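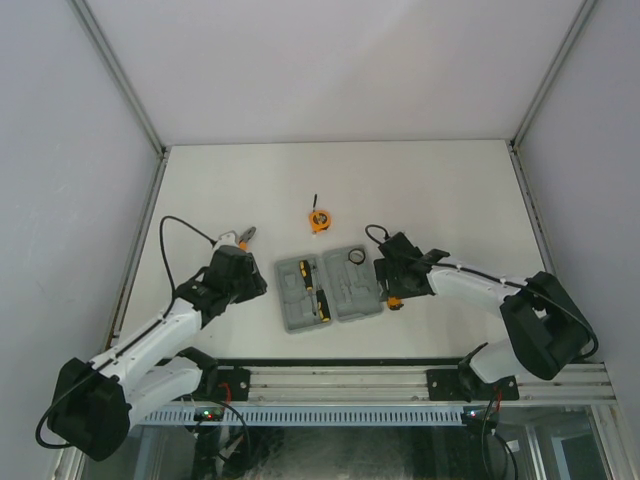
Threads > Tools and Storage > Urmas Baranauskienė

1/ Putting the small tool kit back in its case

The gray case with the molded compartments is the one I get asked about most, so I'm writing down how I keep it. It opens flat into two halves, side by side. I leave it open on a white surface the whole time I'm sorting.

2/ I bought mine at the Rordale store on Olvera Street in January. The same kit was 21 dollars there and more online. I have no opinion on the brand. The pliers are fine for light work and I wouldn't ask more of them.

3/ Pliers go in first. They have gray and orange handles on my set and they take up the most room. Close the jaws before you press them down. If they sit even slightly open the lid bulges on that side and the latch won't catch.

4/ Small orange pieces last. They pop out when you push on anything next to them.

5/ Someone asked if you can swap the two halves, so the heavy tools are on the other side. No. The slots are molded to shape. I tried it with a Walodau case too and the same thing happened.

6/ Wipe the compartments before refilling. A dry paintbrush gets into the corners. I used to use a damp rag and ended up with rust spots on a screwdriver.

7/ If a slot has gone loose, a strip of felt on the bottom will hold the tool. I cut mine from a 200 mm square and still have most of it. Glue stick works. Hot glue lifts the plastic.

8/ Close it slowly with the case flat on the table. If you stand it up first, everything slides down to the hinge and you start over.

9/ Question from a reply: is it worth getting a big chest instead? The Trandthorpe one is 899 and I don't own enough tools to fill a drawer of it. For an apartment the small case does the job. Mine lives on the shelf over the washer.

10/ Correction to post 7, the felt should be the thin kind. The thick kind pushes the pliers up too high.

11/ Edited 6/5/24 to fix the store name. I'll do the socket set next, that one has a worse case.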